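Teaching a Simulated Arm to Open a Door: Comparing Hand Guiding and Remote Control

Final project report, Robotics Laboratory course
Submitted 18th August

Summary

This report describes a student project on teaching a robot arm to operate a door handle from human demonstrations. Two ways of giving the demonstrations were compared. In the first, called hand guiding, the operator moved a small passive model of the arm and the simulated arm copied its joint angles. In the second, called remote control, the operator steered the gripper of the simulated arm with a six-axis input device. The recorded demonstrations were used to train a simple imitation policy, which was then tested on handle positions it had not seen during training.

Background

Opening a door is a common test for learning from demonstration. The motion is short, but it has several parts that must follow one another in the right order: the arm approaches the handle, makes contact, turns the lever and then moves the door along its arc. A small error in the first part often shows up as a failure in the third. For this reason the task was considered suitable for a comparison of demonstration methods, where the quality of the recorded motion matters more than its length.

The project was carried out entirely in simulation. The department's Pindano simulator was used for the physics and the rendering, and demonstrations were stored with Justico, a recording tool written by an earlier student group and extended for this project. Work began in February with the repair of the Justico time stamps, which had drifted against the simulator clock and made the first recordings unusable.

Setup

The task environment was kept plain on purpose. The door is a single flat surface without panels or texture, and the handle is built from basic shapes: a rectangular backplate, a round rosette, a horizontal bar and a cylindrical grip. All parts of the handle are gray. Early trials had used a detailed hallway model, but rendering it slowed the simulator enough for operators to notice a delay between their input and the motion of the arm. After the hallway was removed the delay was no longer reported.

The operator watched the arm on a monitor from one fixed viewpoint. A movable viewpoint was tried and dropped, as operators tended to adjust the view in the middle of a demonstration and left long pauses in the data.

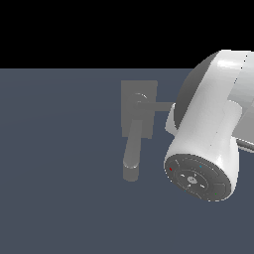 Figure 1. Simulator view of the door handle task, with the arm close to the handle.

The fixed viewpoint had a known weakness. When the arm worked near the handle, its own housing could hide the gripper or the end of the bar, and depth was hard to judge. Operators using remote control compensated by approaching slowly. Operators using hand guiding could feel the posture of the passive model and relied less on the picture, although they still reported uncertainty during the last part of the approach.

Procedure

The study had 8 operators, all students of the department with no earlier experience of either method. Each operator received a short written guide and was allowed to practice until the task had been completed once with each method. Half of the group began with hand guiding and half with remote control.

A demonstration started from a fixed home posture and ended when the door had passed a set opening angle or when 60 seconds had gone by. The handle was moved to a new position before every attempt. Failed attempts were saved under a separate label and were not used for training. In total 2973 attempts were recorded, from which 2000 successful demonstrations were selected, divided equally between the two methods.

The policy was trained separately on each half with the same settings. Its inputs were the joint angles of the arm and the position of the handle. Camera images were left out, as training on them exceeded the computing time assigned to the project.

Results

Hand guiding produced shorter demonstrations with fewer pauses. Most operators moved the arm to the handle in one continuous motion, and the paths of different operators resembled one another closely. The weak point was the turning of the lever. The passive model gave no contact force, and operators often pushed the grip further than needed, which appears in the recordings as a short jerk at the end of the turn.

Remote control gave the opposite pattern. Approach paths were slow and uneven, with frequent corrections along a single axis, but the turning motion was steady – several operators stated that they preferred to rotate the gripper with the input device once contact had been made.

The policy trained on hand-guided data reached the handle more reliably at unseen positions. The policy trained on remote control data failed more often during the approach, usually by stopping short of the bar. When it did make contact, it completed the turn more consistently than the other policy.

Discussion

The results suggest that the two methods suit different parts of the task. A mixed procedure, with a hand-guided approach and a remotely controlled turn, was tested informally at the end of the project. Switching between the devices took operators several seconds and caused a visible break in the recorded motion, so these recordings were not used for training.

The comparison also has limits. The operators were few and shared a similar background, and the handle geometry never changed. Whether the same differences would appear on a physical arm is unknown. Contact in the simulator is simplified, and the jerk found in the hand-guided recordings might be reduced or increased by real friction in the handle.

Future Work

A follow-up project has been proposed under the working name Hidasis. It would add force feedback to the passive model and a second fixed viewpoint from the hinge side of the door. The recordings and the modified version of Justico have been placed on the department server in the Nambiar project folder, together with the operator guide and the training settings.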